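# The Long Road to the Tray

The robotics club at Tostmont meets in what used to be the typing classroom, and the desks still have the wells where the machines sat. Most of the members keep their lunch in them.

Sorcha Fitzgerald, who has run the club since it was three kids and a soldering iron, had promised them a proper arm. She said so in January, at a parents' evening, into a microphone. By spring she had learned what a proper arm costs, and the club had learned a new word, "simulation," which several of them took to be a polite way of saying no.

It was a polite way of saying no. It also turned out to be more work. In a simulator you have to make the table before you can knock anything off it, and the Tostmont students spent their first month making furniture. They argued about the height of the table. They argued about friction, a subject on which teenagers hold firmer views than you might expect.

The competition they were building toward is the Clultach Cup, open to school teams and run entirely on screens. Each team gets the same virtual arm and gripper, the same tray and a batch of odds and ends to pick up. The software decides where things land. A team's program gets 3000 attempts overnight, and in the morning there's a number. There are no trophies for style, which Fitzgerald considers a mercy.

"Last year's team had a program that picked up nothing at all but moved beautifully," she told me. "It was like watching someone conduct an orchestra in an empty field."

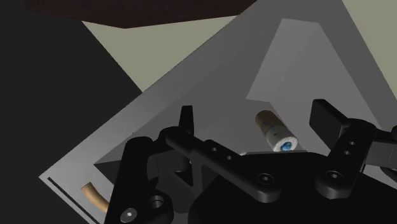
Small cylinders are the club's great enemy. A box will sit where you leave it and wait for you. A cylinder has plans. Zorica Shehu, a junior, has given most of her evenings to the problem and talks about it the way other people talk about a landlord. Her first approach was to close the fingers fast, before the thing could roll. The simulator, which has no sense of occasion, sent it through the wall of the tray and off at a speed that would have interested an airline.

Her second approach was to close them slowly. Her third was to line the fingers up with the cylinder's long axis first, and this has done better, though it took her a week to notice she'd been measuring the angle from the wrong end. The notebook page from that week has one sentence on it, and the school's policy on language prevents me from quoting it.

When I visited, the overnight run had just come in. The score was 1801 successful grasps out of 3000, up from a previous best that nobody would tell me. There was a cheer, then a pause while everyone worked out that this left rather a lot of failures, and then 10 students tried to open the same log file. It locked. Fitzgerald went to get coffee.

The rest of the afternoon was spent replaying misses. This is slower than it sounds and considerably more sociable. Somebody calls out a run number, the arm comes down, the object gets away, and the room groans like a crowd at a ball game. One replay was requested four times on artistic grounds. Shehu took notes throughout, mostly on how far the fingers opened on the way in, and asked for quiet twice.

Their main rivals are from Trernell, a bigger school across the county with a real lab and matching jackets. The Tostmont team doesn't have jackets. They did vote on a name for their program, and settled on Mykhailiuk after a morning of shouting. Two members still refuse to pronounce it.

Entries close on 08/08/2018, in the middle of summer vacation, and the building will be locked by then. Shehu plans to submit from her grandmother's kitchen, where the internet is good but has to be shared with a television. She has 29 ideas left on her list. The next one involves going back to the box.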